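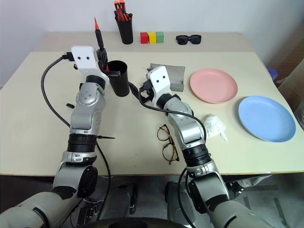
The Pen Cup Problem

Every desk-tidying book I have been sent this year, and there is a small stack of them now, arrives sooner or later at the pen cup. Get one, the authors say. Put your pens in it. Your mornings will change.

I have owned a pen cup since college and my mornings are about the same.

My quarrel is with the claim that a container is a system. Buy a second black cup to go with the first, fill it with red and orange markers, push it back toward the wall, and the table around it will still collect whatever the day brings in. Sunglasses. A pair of tortoiseshell eyeglasses, left open. A crumpled tissue or cloth, a pink plate, a blue plate. Three little wooden blocks can be lined up red, yellow, green, as neat as a traffic light, and the tissue or cloth is no less crumpled for it.

The latest firm to disagree with me is Sakell, which sells a desk set and a slim booklet to go with it. The booklet promises a clear surface in 3 steps. Step one is to take everything off the table. Step two is to sort it. Step three is to put back "only what serves the work." I have read step three many times and I still don't know whether my glasses serve the work. I can't see the work without them.

Rival maker Zureo goes the other way and wants a home for every object, with a tray for eyewear, a tray for paper, a tray for what it calls "transients." The full catalog runs to 111 pieces. You would need a second table to hold the trays, and I suspect the company has thought of that.

I took both to Fares Obeidat, who has run the supply room at the Delaunay art workshops long enough to have seen several systems come and go. He looked through the Zureo catalog in silence and handed it back.

"Who empties the transients?" he asked.

His own method is hard to sell. Markers go in a cup, tip up if he wants to see the color, tip down if they are starting to dry out. He doesn't sort by shade. When he took over the room he did a proper inventory and found 823 markers on the shelves, of which 637 still wrote. The dead ones had been carefully filed by color along with the living. Some had their own labels.

"It looked beautiful," he said. "People would come in and say how organized it was. Then they'd go sit down and draw with nothing."

He threw out the dead ones in an afternoon in March and has not bought a tray since.

I pressed him on plates, because plates are where I lose the argument at home. A plate on a work table is either lunch or a palette or a place for small parts, and each of those is fine until the next one lands on top of it. Obeidat allows plastic ones and has no rule about color. He does have a rule about tissues, and it's the only one he repeats to newcomers: pick it up when you stand up. He says perhaps half of them do.

To be fair to the books, the Clavumness method, which is the most expensive of the lot, does say something similar on a page near the back. You have to get through a long chapter on breathing first. There is also a fold-out gray card that you are meant to prop on your desk as a "visual pause." I used mine for over a month. It paused nothing, though it did hide a coffee ring.

I am keeping the pen cup. I tested every marker in it last night on the back of the Sakell booklet, and the orange ones are mostly gone.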